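Home > Work With Us > Open Calls

Wanted: home cooks for the Drenombridge Neighborhood Supper, fall season

Posted by Meron Alemayehu, supper coordinator

We need cooks again. Quick version for people who already know us: same building, same pay, new night (Tuesday), apply by the end of July. Everybody else keep reading.

What it is

A weekly supper at the Clegg Street hall in Drenombridge. Doors at 5:30, food at 6, plates down by 8. People pay what they can at the door. Families, retired folks, night-shift people on their way in, whoever. One main, one side, something sweet if the cook has time. Season runs 14 weeks starting in September.

We are looking for 10 cooks. Each one takes a lead night, plus helps on at least one other person's night. Last season we ran short and Bautista Huenchumán ended up leading four nights in a row, which was great for anybody who likes his bean stew and less great for Bautista. So this time we want the whole list filled before we open the doors.

Who we want

People who cook at home and cook a lot. No restaurant background needed. We've had former line cooks and they were fine, but our best nights have come from somebody making the thing their family eats on a Sunday, times thirty.

You should be

— 18 or over
— OK on your feet for five hours
— able to lift a full stockpot with one other person
— free on at least two Tuesdays between September and the end of the season
— willing to cook at least one main with no meat in it. Not every time. Once.

Nice to have: food handler card (we pay for it if you dont have one), a second language, a car.

Languages spoken at the tables right now include Amharic, Oromo, Korean, Spanish, Vietnamese and English. You don't need any particular one. You do need to be able to read the allergen sheet, which is in English, or work with a partner who can.

What the work looks like

Week before: you send Ibsa Beyene your menu and a shopping list. He buys. He'll swap things if the price is silly, and he'll call you first. Please pick up when he calls, he's usually standing in the aisle.

The day: in at 1:00. Prep til 4. Cook til 5:45. You get two helpers for the whole shift and a third for serving. Aprons and hairnets are there. Bring your own knife if you're picky.

After: helpers wash up, lead cook labels the leftovers and signs the fridge log. Most people are out by 9.

Pay

Lead cooks get a flat stipend per night, paid the following Friday by check. Helpers get an hourly rate. Both numbers are on the form, and both went up a little from last season. Groceries are on us up to the menu budget. If you go over, talk to Ibsa before, not after. Bus fare covered both ways, keep your tickets.

Trial cook

Everyone new does a short trial in a home size kitchen before they lead a night. One dish for four people, 90 minutes including cleanup. You can use whatever's in there. 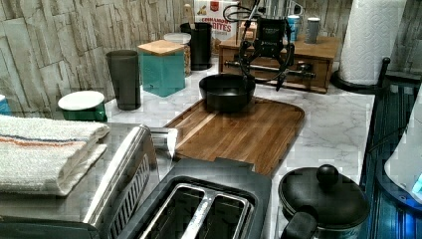
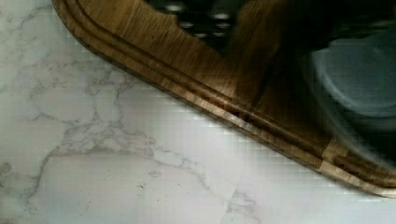
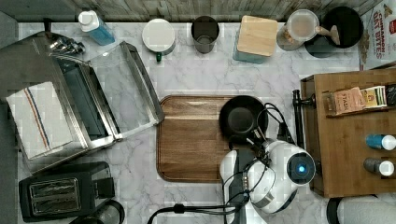
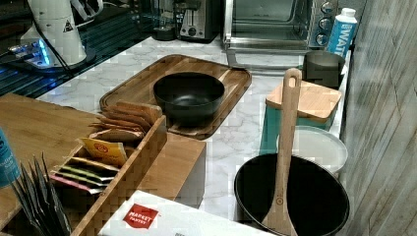
Marble counters, toaster oven, wooden cutting board.

Trials are on Tuesday afternoons and one evening, to be set once we see who can't do afternoons. You tell us your dish two days ahead and the ingredients will be waiting. Bo-ram Um and Khoa Lục do the tasting. They are nice. They will ask you how you'd scale it up, so think about that a bit before you come. It's fine to say you'd need help with the math.

What they're looking for, since people always ask: is it seasoned, did you taste as you went, did you wash your hands after the raw stuff, is the counter clean when you leave. Plating doesn't matter at all, we serve with a ladle.

Bad ideas for a trial dish: anything that needs to rest overnight, anything deep fried, bread from scratch. Good ideas: lentils, egg dishes, a soup you know by heart, stir-fried greens and rice.

If your first trial goes sideways you can have another one. Two of last year's leads burned something the first time.

Training

One evening session at the hall before the season, paid at the helper rate. Covers the big range, the walk-in, the dish machine, allergens, what to do if somebody cuts themselves. Everyone has to come, returning cooks too, the dish machine is new and the old tricks don't work on it.

Kitchen at the hall

Six burner range, one convection oven that runs hot on the left side, flat top (small). Two prep tables. The big pots are Brilska, the heavy ones, and the rice cooker is a Plorkenel that does enough for a full house if you start it by 4:30. Start it later and you'll be serving late. There's no blender at the hall that I'd trust, so if your recipe needs one let us know early.

Halal and vegetarian: we keep a separate set of boards, pans and utensils for each, color tape on the handles. Please dont move them around. We don't cook with pork. Nuts are allowed in desserts only and only with the sign up.

Also hiring: helpers

We want 28 helpers on the list for the season. You do not need a trial for this, just the training evening. Good for teens (16 and up with a signed form), good for anybody who wants to see how it goes before leading. A few shifts are seated work, peeling and portioning mostly, so ask if standing is hard for you.

How to apply

Pick up a form at the hall front desk, or at the library on the table by the copier. Or fill in the one on this page. We need:

— name and phone
— lead, helper, or either
— which Tuesdays you can't do
— one main dish you'd want to cook for a crowd, a couple of lines is enough
— food allergies, yours
— best time for a trial if you're going for lead

No resume. No references for helpers. Leads, give us one person who has eaten your food, and it can be a relative.

Forms are due by the last day of July. We call everybody back within 10 days of getting the form, yes or no. If you haven't heard by then call the hall and ask for me, or leave a message with whoever picks up and spell your name for them.

Returning cooks: you still need to fill in the form, sorry, the old ones had the wrong pay rates on them. Skip the trial part. Put your shoe size if you want the non slip clogs, we're doing one order and it goes in the first week of the season.

Questions about menus go to Ibsa, trials to Bo-ram, everything else to Meron at the front desk, afternoons are best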